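Two Arms, One Table, and a Lot of Practice

BRARNLOW, 9/12/25 - A robot that can pick up a toy block is old news. Getting one to do it on a cluttered table, after the light has changed and the blocks have been moved, is still hard work. The team at Skokila thinks part of the answer lies in how the practice sessions are chosen.

Its method, called Zostau, starts with a person guiding two robot arms through a simple job. The team recorded 1,000 of these runs beginning in March. The software then scored each run by how much it differed from the ones already kept, and threw out the near copies. That left 735.

The arms trained on the smaller set dropped fewer blocks than those trained on everything. They also coped better when other things were left on the table. Training took 12 hours on a single computer.

There are limits. The method was tried on only seven tasks, most of them with small, hard objects that keep their shape. Soft items gave it more trouble, and the scoring step still needs a person to check the results. A second lab, Vishwakarma, plans to repeat the tests on its own arms.

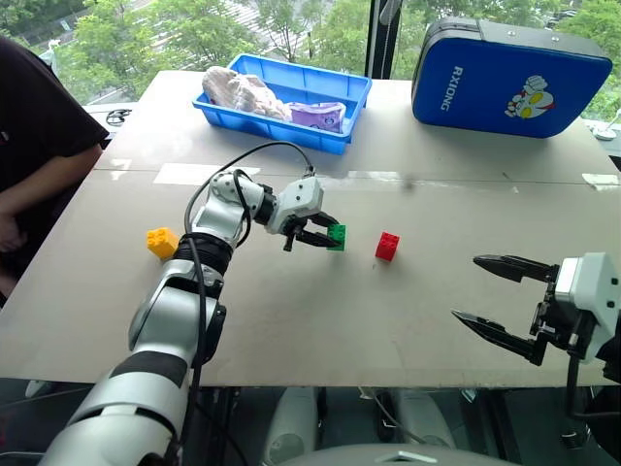

Skokila will release the recordings once that work is finished, along with the code used to score them.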